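Gripper width channel drops to zero on thin objects – filter or fix upstream?
Forum: Perception and state estimation

oskari_e
Jun 4, 2023

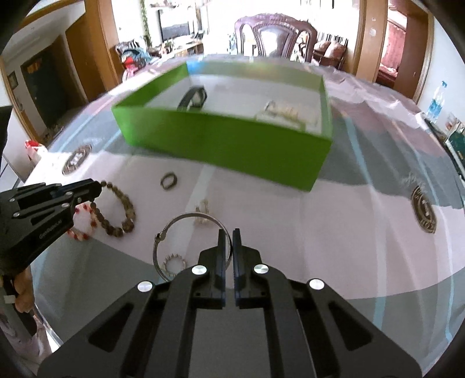 We are training a bimanual policy on jewellery sorting, bracelets and rings and so on into an open box, from hand-held gripper demonstrations. Pose tracking is good enough. The trouble is the width signal. We estimate finger opening from the wrist view by tracking the two fingertips, and whenever the grasped object is thin the estimate snaps to fully closed for a few frames and then comes back.

On wooden beads the width settles at a sensible value and stays there. On a wire bangle or an earring it reads zero, then a couple of millimetres, then zero. The policy learns from this that "closed on nothing" and "closed on wire" are the same state, and at rollout it lifts whether or not it has hold of anything.

Set-up: Trileo for recording and time alignment, our own width estimator, 500 demonstrations, 13 of them set aside for validation. I have tried a median filter over the width channel. It removes the snapping but also smears the moment of closing, and the release timing gets worse.

Is it better to filter harder, or to go back and fix the estimator?

Oskari Eskola

brakepad
Fix the estimator. If you filter it you will be tuning the window for ever, and every new object will want a different one.

What does the tracker use as features? If it is fingertip outlines against the background, two fingers nearly touching will merge into one blob and your width is whatever the fallback returns. Check what the fallback is. I would bet it is a hard-coded zero.

oskari_e
It is a hard-coded zero. I have just looked. The function returns 0.0 when fewer than two contours pass the area test, and nothing is logged.

brakepad
Then you don't have a noise problem, you have missing data labelled as data. Return NaN and interpolate afterwards, with a cap on gap length.

m_tarn
I disagree with interpolating. The gaps cluster at contact, and that is the one part of the trajectory where you care about the value. Linear interpolation across contact gives you a smooth ramp that never happened. I would mask those frames out of the gripper loss and leave the pose loss alone. One extra boolean per timestep.

brakepad
Masking every contact frame on thin objects means the policy never sees a label for closing on a thin object. How is that better?

m_tarn
You are not masking every frame, only the ones with failed detection. By the description it recovers between dropouts. Those labels are real. The interpolated ones are not.

gastholm_user
We had the same argument at work and ended up doing neither. Track something further back. Fingertips are the worst place to measure because the object hides them and they sit close together. Pick rigid features nearer the base of each finger, calibrate that distance to opening width once per gripper, and the tips can do what they like. The Sarero calibration script will fit the curve if you give it a sweep from open to closed.

One caution: do the sweep for the left and right grippers separately. Ours differed by more than the thickness of the wire we were trying to detect.

oskari_e
We use one calibration file for both hands. That would explain why the left looks slightly worse in the plots.

How do you deal with finger flex? Under load the tips and the base will not agree.

gastholm_user
We don't correct for it. The flex shows up as the base closing a little further than the tips, and it repeats well enough for the policy to use. If you squeeze very hard it will matter.

m_tarn
That is a real objection though. With compliant pads on the tips, a 1 mm wire and an empty grasp could give nearly the same reading at the base. You would be swapping a detection failure for an ambiguity.

gastholm_user
Could be. Plot both distributions before retraining anything.

oskari_e
Results so far. Base features, separate calibration for each hand, NaN on failure, mask instead of interpolation.

Width dropouts on thin objects went from 86 per session to 13. The remaining ones are mostly motion blur on the approach, before contact. Empty and wire grasps overlap a bit on the left hand and hardly at all on the right. I have retrained on around 40 per cent of the data only. Release timing is back to where it was without the median filter. I have not run enough rollouts to say anything about lifting empty.

brakepad
I would still interpolate the blur frames. The fingers are just open there, and the cap on gap length takes care of the rest.

m_tarn
Before contact, fine by me. After contact, no.

halonen_fork
Which version of the aligner are you on? The Halonen branch shifts the width channel by one frame if the first sample is NaN. Worth checking before you trust the timing numbers.

oskari_e
Main branch, not Halonen, but two of the recordings do start with NaN. I will trim those and run it again tonight.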